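The Quiet Work of Closing a Cut

At Irnholm, a small training house on the edge of Flaltham, the busiest object is a piece of soft synthetic skin. People come to it for learning one thing, how to close a cut with thread, and most of them say at the beginning that it looks easy.

I come from a family of tailors, so I was curious. In cloth, a long running stitch is quick and pretty. On the pads they teach first the interrupted stitch, where each one is tied and trimmed separately. If one opens, the others still hold.

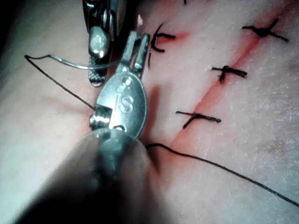 Four black stitches, each with its own knot, along a red incision line.

The teachers look at the spaces first. They like them even, and they like the tails short but not too short. A knot may be ugly and still be accepted. A stitch that pulls the skin into a fold is not accepted, and the learner must cut it out and begin again.

The needle was a surprise for me. It is curved, and it should travel through the material on its own curve, with a turn of the wrist. When you push it straight, as I did in my first attempt, the hole becomes bigger than the thread. The shop Brultasell, two streets away, sells the same kind of needles in boxes of 30, and I bought one box to practise at home on a banana.

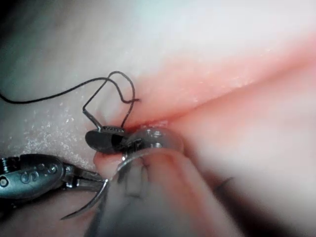

The curved needle beside the crease, with a loop of thin black thread.

Thread has its own character also. It remembers how it was packed and makes corners where you want a smooth line. In the Azimi course book, which every learner receives, there are 113 pages and a whole chapter is only about managing the loose end. I have read it twice and I still make tangles.

After some weeks a pad carries the history of many afternoons. Learners put a new line next to an old one, and it is possible to compare them.
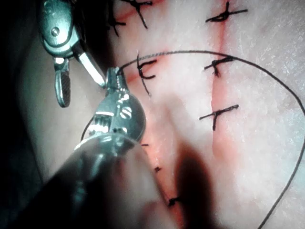

Two lines on one pad, both closed with black thread.

My own line had five stitches, of which the teacher liked two. She gave me a fresh length of thread and I sat down again until the room closed at six.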